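4.3 Clearing and resetting a shared table

Use this procedure at the end of each session, or whenever the Bickerstaff table is passed to someone else. Allow 27 minutes the first time.

1. Take everything off the tabletop and set it on the cart. Glass goes on the lower shelf.

2. Wipe the top with a damp cloth, then a dry one. Do not use scouring pads on a white top.

CAUTION: Lift glass bowls with both hands under the base. A ruffled rim chips easily if it is used as a handle.

3. Stand the mesh pen holder upright toward the back. Pens and scissors go in points down.

4. Place the open-fronted bin at the back right. Small loose parts go in the bin - never in the pen holder, where they work into the mesh.

5. Put soft items, such as the toy peach, in the glass bowl. Keep metal parts out of it.

6. Check that the cap on any water bottle is tight. Bottles may lie flat if they are kept clear of papers.

NOTE: The Jalia bin holds 300 grams. Order replacements under part number 551.
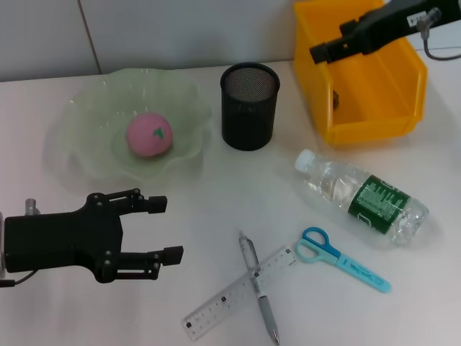

Tolera Zeleke asks that step 6 be stricter: bottles should stand on the cart overnight, because a cap that feels tight in the evening can still leak by morning.

7. Return the cart to its bay and lock the front wheels.

8. Initial the table sheet. If a piece of glass is chipped, write "chipped" beside your initials and leave the piece on the cart.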